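Week 5: Can machines do the chores yet?

Reading for Friday is the Viklund chapter on floor care. Bring your notes from the Skostetti exercise, since we start with those.

Last week we sorted chores by how much handling they need. Vacuuming needs very little. Picking things up off the floor first needs a lot, and most homes need that done before any vacuuming can start.

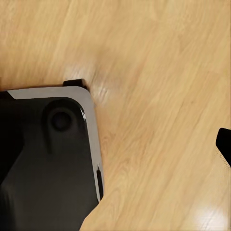
Page last changed: July, E. Isaksson

Simulated floors are cheap to practice on. Glare on a shiny wooden floor can be put in on purpose, and so can a black object with a gray rim. A gripper still has to find an edge it can hold. Write down where you would grasp the object, and what you would want to know about its weight.

The Fletonley workshop log lists 20 pickup tries in simulation and 11 good ones. Work out the rate, then give two reasons it might drop in a real kitchen.

Hand in one page.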